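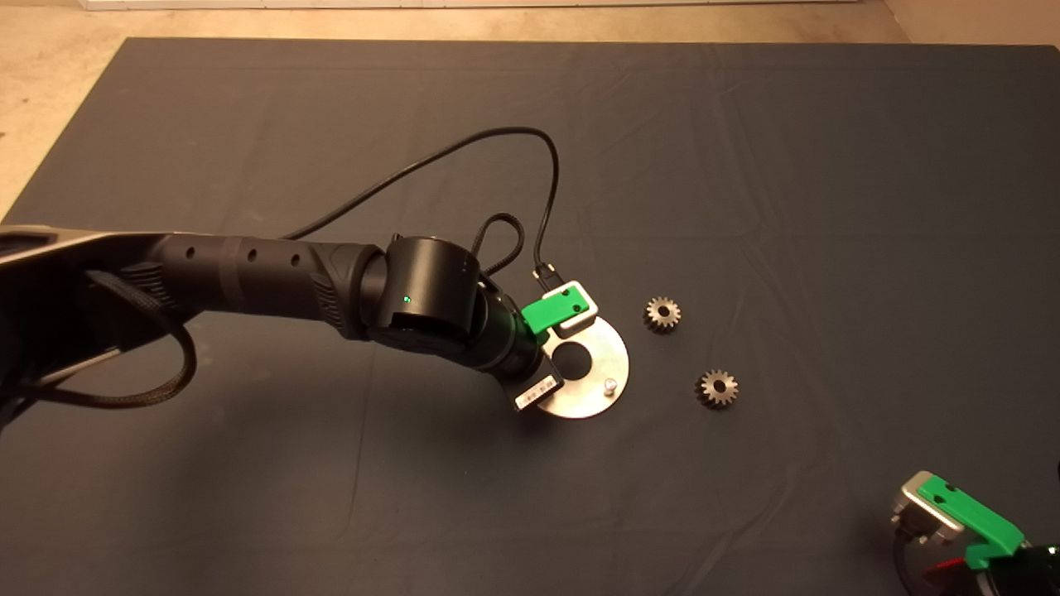
4 min read

The advertisement had promised a robot that did chores, and Seyoum, which was the name on the crate and soon became the name of the robot, arrived in October with two arms and a list of chores it would be doing shortly.

I read the list standing up in the hall. Laundry was shortly. Dishes were shortly. Beds were listed under "exploring." The one item marked as available now was gears.

"Gears," I said to my wife, who was holding the door.

"Do we have gears?" she said.

We did not, but Furnstead had thought of that. In a box inside the crate, wrapped better than our wedding china, were a round metal plate with a hole in it, some pins, and a few little gears with teeth. You put the pins on the plate and the gears on the pins. What you had then, according to the booklet, was a successful assembly. I looked for the page where the assembly did something, such as open a can, and it went straight on to the warranty.

The booklet also wanted a dark cloth with no pattern. We owned one such cloth, which we used for funerals and for covering the good chair when my brother came. It went down under the robot. My brother has sat on the good chair ever since and I have stopped bringing it up.

I should explain that I am a person who believes in getting in early. I got in early on the Prevutero, a pot that was going to stir itself, and I still have it, and I stir it. So I understood that there would be a period. The salesman had called it a period of mutual learning. He said that in 600 hours the machine would be a different machine, and I said what about me, and he laughed for longer than I liked.

The first evening we pulled up two kitchen chairs to watch. I made popcorn. The left arm went out over the cloth with the slow good manners of a man reaching across you for the salt at a restaurant. It stopped. It thought. A tiny green light glowed on its wrist.

"What's it doing?" my wife said.

"Considering."

"Considering what?"

"The gear."

She ate some popcorn. Behind us the sink was full to the faucet. I mention this because the robot had a clear view of it.

After a while she got up and washed the dishes, dried them, wiped down the counter, swept up the popcorn on my side, and came back. The arm had moved toward the plate by the width of a thumb. I told her she had missed the best part.

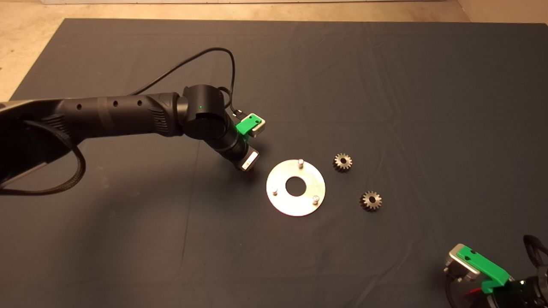

Evening nine. The dishes are behind you.

By the second week I had become hard to live with. I talked about pins at dinner. I had views on the upper gear, which I felt was the more willing of the two. When my wife asked me to fold the towels I told her, kindly, that towels were a much harder problem than they looked. A towel has no fixed shape. You pick it up by one corner and it becomes a different towel. The best minds in the country were losing sleep over towels.

"Our daughter folded them when she was four," she said.

"And do we know how?" I said. "Do we really know how she did it?"

She folded them herself, at me.

The update came overnight, from Peltaneck, where the company keeps its office. It contained 3,127 improvements. I came down at six in my robe and the robot put a gear on a pin. It did it without any fuss — out, down, a little wiggle, done. The wiggle was the thing. It was exactly the wiggle you give a key in our back door, and I hadn't taught it that, and I stood there on the cold floor with my coffee and found that I had to blow my nose.

Then it did it again. It did it 19 times before breakfast, because I kept taking the gear off.

My wife came down and watched one. She is fair, and she said it was very nice. She asked whether it could do the plate now. I said it had done the plate, that was the plate, there were gears on it. She said a dinner plate.

I called the company. The woman who answered was cheerful and had plainly been asked before. She said dinner plates were shortly. She asked whether we'd had any trouble with the gears and I said no, the gears were beautiful, I had never lived in a house where the gears were so taken care of. She wrote that down. I could hear her typing it. It's on their website now, without my name, next to a picture of someone else's kitchen.

So that is where we are. Evenings, I take the gears off the pins and set them out on the cloth, a little farther away each time, to keep it interesting. It takes me a few minutes and I've gotten quick at it. My wife says it's the first job around the house I have ever done without being asked.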